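The long way round to a bread recipe

4 min read 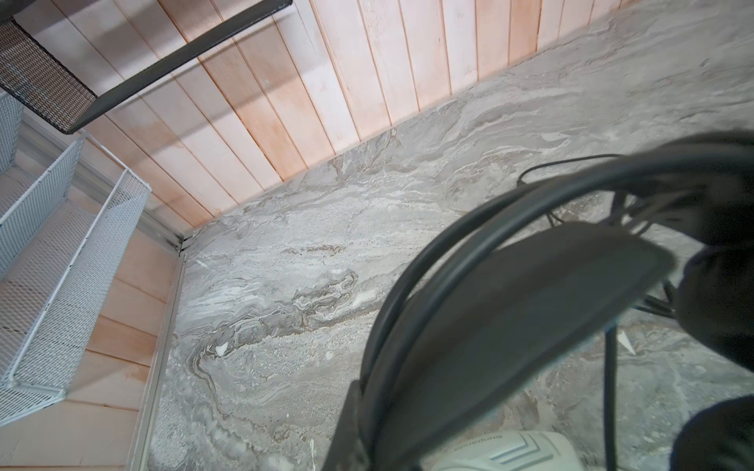 Kerkum, July

I've been promising to write about my grandmother's bread for so long that my cousin Ximena has stopped asking, so I'm doing it tonight with a pot of tea and the back door open.

Granny never wrote anything down. She had a blue cup with no handle, and everything was measured in that cup, and when it finally broke she sulked for a week and then carried on with a jam jar as if nothing had happened. So when I say 'three cups of flour', please understand that I spent most of last winter working out what she meant by a cup! My best guess is a bit less than a modern mug, filled loosely and not tapped down.

What I do remember is the smell. She put caraway in the dough, and a spoonful of the dark honey that Mr Manríquez used to bring down from Ibarra in old pickle jars. You never quite got rid of the pickle. I bought a very nice honey for my first few goes and the bread was perfectly pleasant and tasted of nothing I knew. Then Bianka Bíró at the market sold me a jar of something nearly black, and I stood in the kitchen eating the crust end with my coat still on.

The dough wants 50 grams of butter, softened, and a long sleep overnight somewhere cool (mine goes on the pantry shelf under a tea towel). In the morning it looks dreadful, all slack and sticky, and the first time I very nearly threw it out. Flour your hands, fold it over itself a few times and leave it alone while you have your breakfast. Then into a hot oven until the bottom sounds hollow when you knock on it, which in my oven is 50 minutes and in Ximena's is a good deal less.

I still can't get the top to crack the way hers did. Consuelo Arellano thinks it's the steam and has told me to put a tray of water in the bottom, so I shall try that next and let you know. If anyone has a cup with no handle going spare, I'd be glad of it.

Recent posts
Plum jam, second attempt
A wet walk to Prarkden
What I found in the button tin

Get in touch | © Kerkum kitchen notes | Back to top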